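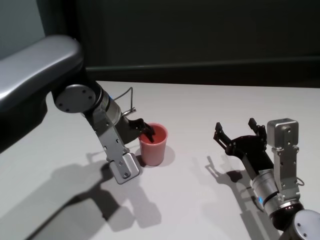
4.2 Household brushes and the small shop

The second group of goods in the survey consists of natural-fiber brushes and brooms sold through small specialty shops. Two makers, Lallix and Sakai, supplied most of the stock recorded in this group. Both sell mainly through their own storefronts, and both also place goods with general retailers such as Flavo.

Shop visits were carried out in November in the old market quarter of Trutberg. A total of 42 shoppers completed the questionnaire, which covered the reason for the visit, earlier purchases, and the way each brush was used at home. Answers were coded under four headings: kitchen, bath, floor, and gift.

Kitchen use was the most common answer. Shoppers who bought for the kitchen tended to replace an old brush with the same model and spent little time comparing prices. Gift buyers behaved differently. They asked more questions of the staff, wanted to know where the fiber came from, and often chose a wrapped set over a single item. Several stated that they did not own such a brush themselves.

Figure 3. Path from shop visit to repeat purchase, by stated use. Gift purchases are shown separately and are not carried forward to the repeat stage.

The path in Figure 3 suggests that the storefront serves two separate publics. Regular buyers treat it as a supply point, while visitors treat it as a place to learn about a craft. Staff at the Sakai shop keep printed care notes at the counter for the second group. The Lallix shop relies on spoken advice, and its gift buyers were less able to say how the brush should be dried after use. Differences in packaging between the two makers are taken up in Section 4.3.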